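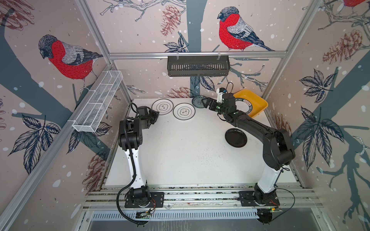
The year I carried the drum

29 Jun 2019

When I was at school in Tosalham I did not play any sport. I was too slow for football and afraid of the ball in everything else. But our school had a rowing club, and the rowing club had a drum, and somebody must carry it to the river.

The drum belonged to the music room. Po-yen Siu played it in the school orchestra, and he lent it to the rowers for the races in May. He did not want to carry it himself, so he asked me. It was 453 steps from the music room to the boathouse. I know this number because I counted them every time, to forget how my arms were hurting.

On race day I stood on the bank beside the drum and Po-yen gave the beat. Our boat was in the last race, against Eltumport, who had new oars and matching caps. I wished very much to be in the boat. I could not swim well and my mother would never have signed the paper, so I never asked the trainer.
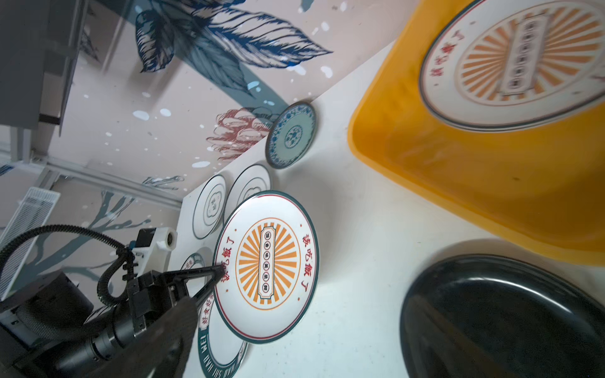 White plate, white table.

We lost to Eltumport by a long way. The rowers came out of the water laughing and one of them let me hold her oar while she looked for her shoes. It was much heavier than I had thought. I held it straight up like a flag and I was proud, although I had done nothing except carrying.

Last month I found my old school scarf in a box and I thought again of those steps. I am now taking swimming lessons, on the evenings when I finish work early. I can do two lengths without stopping. My teacher says my legs are lazy, and she is right.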